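Old desktops: fix, sell or take to the depot?
Nurnbridge Community Board > Home and Shed

bukby_bound
2024-03-21
Clearing out the house before we move and I've got 11 old desktop towers in the garage. The Nurnbridge depot takes e-waste free on the first weekend of the month. Iordache in town will buy some, but only if they boot. Worth the bother?
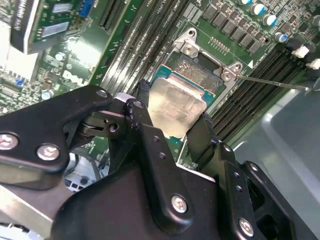

slowdrain
Depends what you paid and what your time is worth. I sold 2 last year and spent more on postage than I made. Check the processors before you haul anything to the depot, as they're easy to post and buyers want them separately. With the sort of green board you've got there, look up the socket and you'll know which chips fit. Keep the pins clean and wrap them in something anti-static.

ferntree_gully
Disagree. Strip them for parts and you end up with a garage full of shells. Sell whole or don't sell.
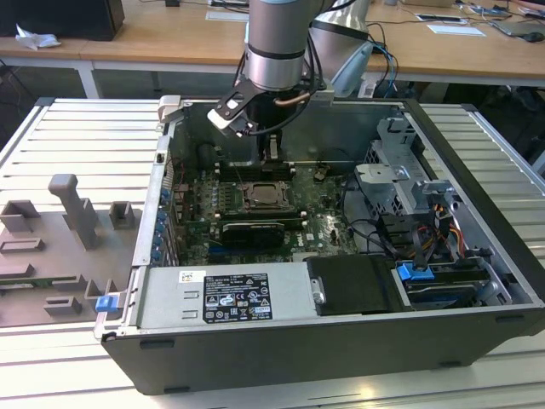
Tower on its side with the panel off.

bukby_bound
Iordache quoted me $2,000 for the lot if they all run. I doubt they all run.

slowdrain
That's a good price. I'd take it.

ferntree_gully
It's a good price if every one of them works. He'll knock it down to $1,000 once he's tested them, same as he did with my neighbour's.
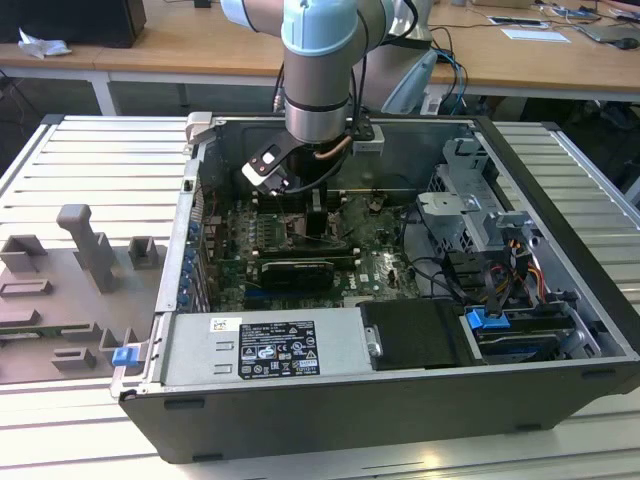

drerno_dave
Has anyone mentioned the drives? Wipe them or pull them before they leave your house. The depot says it shreds them but I wouldn't rely on that. I pull mine and put a drill through the platters.

slowdrain
Drilling is overkill. A full overwrite is fine for a hard drive.

drerno_dave
Only if the drive still spins. Half of mine didn't.
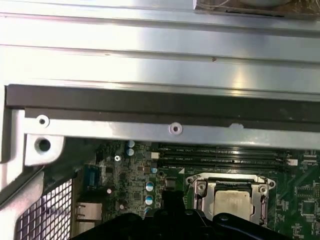 Silver panel, small reddish-brown speck near the middle.

ferntree_gully
Marks on the metal won't bother the depot. Iordache might haggle over the colour of the screws.

bukby_bound
Thanks all. Drives are coming out first, then I'll ring Iordache and see if he'll test them at my place. Anything he doesn't want goes to the depot in March or whenever they're next open.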